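绿色切割垫拿来当厨房台面垫用，到底行不行？ 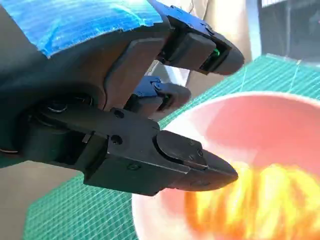 绿色垫子和白边的碗

Dundis 发表于 4月6日

各位好，第一次在厨房版发帖，平时都在手工版潜水。事情是这样的，我家台面是浅色的，特别不经脏，南瓜泥、胡萝卜丝、咖喱这类橙色的东西掉上去，擦慢一点就留一圈印子。上个月我把做手工的绿色切割垫搬进厨房铺着，碗啊盘子啊都放上面，觉得还挺顺手，不打滑，颜色也好看（我就喜欢绿色）。

但是家里人说这个垫子不是给厨房用的，怕有味道，也怕烫坏。我想问三件事。一是只垫碗、不直接在上面切菜，有没有问题？二是刚出锅的热碗能不能直接放？三是橙色的汁水渗进刀痕里怎么洗？我用洗洁精刷了两遍，还是有淡淡的一层。垫子是 Widari 的，花了30块，扔了有点心疼，可要是真不合适我也认了。先谢谢大家！

Clurkon 回复

我家也是这么用的，快两年了，来说说经验吧。

只垫碗完全可以，我每天早上拌馅、打蛋液都在上面弄。不过入口的东西千万别直接放在垫子上，尤其是已经划过很多刀的那一面，缝里藏胶水渣、纸屑，你做手工的应该比我清楚。我的办法是买两张，一张留在书桌，一张只进厨房，背面用油性笔写个“厨”字，免得拿混。

热碗我劝你别放。我去年11月把一只砂锅直接搁上去，垫子当场拱起来一块，后来压了一个星期的字典也没平，现在放碗还会晃。温温的没事，刚离火的就老老实实加个隔热垫，木头的、软木的都行。

至于橙色的印子，胡萝卜和南瓜的颜色是溶在油里的，光用洗洁精不太够。你先倒一点点食用油，用厨房纸打圈擦，看到纸变黄了再换洗洁精洗，最后冷水冲干净，平放晾干。别用热水！也别竖着靠墙晒太阳，我有一张就是这么弯的。咖喱要麻烦一点，姜黄染上去基本褪不干净，我是放弃了，反正是垫子，又不是脸。

还有，碗底如果带水，最好顺手擦一下，垫子和台面之间闷着水，几天不掀起来会有味儿。我一般晚上收拾完就掀开，两面都抹一遍，搭在水槽边上过夜。

Jiang 回复

换硅胶垫吧，能卷起来，好洗，烫碗也不怕（买的时候看一下耐温）。切割垫留着裁布多好。

Dundis 回复 Clurkon

用油擦那招试了，真的淡了好多！刀痕深的地方还剩一点，我能接受。那我就再买一张，专门放厨房，旧的拿回去裁纸。另外想追问一句，你写“厨”字的油性笔洗久了会掉吗？

Clurkon 回复 Dundis

会掉，我9个月里补过一次。你要是嫌麻烦就剪掉一个小角当记号，剪圆一点，别刮手。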